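Sorting drawers and other lies we tell ourselves

Moved again in August. Thats three towns now if you count Bretuvau, which I don't, because we never unpacked there. And once again I stood in a kitchen at 10 at night holding a potato peeler and wondering where it lives.

My view, and I'll say it early so you can go and do something else - we organise too much. We buy the tubs and the labels and the little dividers before we know what we own or how we use it. Then we spend years obeying the dividers.

I had a neighbour in Vesunville, Angelica Pangilinan. One big drawer beside the stove, no dividers, everything in it. Tongs, string, birthday candles, the good scissors. She could put her hand on any of it in the dark. I had a system with colour coding. I could never find my scissors.

Some of this is money. Last winter I added up what I'd spent on storage over the years. Boxes, baskets, hooks, a thing for lids. $1,774. For that I could have had a decent holiday, or a new washing machine, which we did need. And half of the boxes went to the tip when we moved, because they were the wrong size for the new shelves. They're always the wrong size for the new shelves.
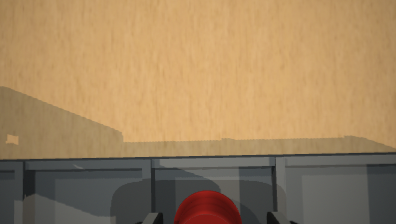
Some of it is guilt, too. A messy cupboard feels like a moral problem. My mum never felt that. Her cupboards were a disgrace and she'd open them in front of visitors without a flicker. Somewhere between her and me the inside of a cupboard became something people judge you on. Magazines, probably. Then phones.

I'm not saying live in a heap. Medicines up high. Bills in one place, please, I've paid two late fees this year and both were my own fault. Tools you need in a hurry, fuses, torch, the water key - yes, give those a proper home and tell everyone in the house where it is. My son is 13 and still asks me where the torch is, so tell them more than once.

But the rest? Batteries, rubber bands, takeaway menus from a place in Pisstead that shut years ago. Why are we sorting that. Chuck it or chuck it in a drawer.

A friend said to me, what about time, though. You save time when everything has its spot. Maybe. I'd like to see the sums. An afternoon to set it up, then another afternoon when it falls apart, then the ten minutes every night putting things back where the label says. Against that, a bit of rummaging. I don't mind rummaging. I found a letter from my aunt that way, behind the foil, and sat down on the floor and read it while the rice boiled over.

And kids' rooms, dont get me started. We bought ours a tower of drawers with pictures on the front, cars in this one, animals in that one. He tipped the lot into the bottom drawer within a day and played happily for years. I kept re-sorting it. Who was that for? Not him.

So this time I've done it differently. Everything for the kitchen went in wherever it fitted on the first night. If I reach for something in the wrong place a few times, I move it to the wrong place and now thats the right place. The peeler is with the tea towels. Works fine. My husband hates it but he hated the labels as well.

Still have four boxes in the hall marked MISC. Might get to them by Christmas.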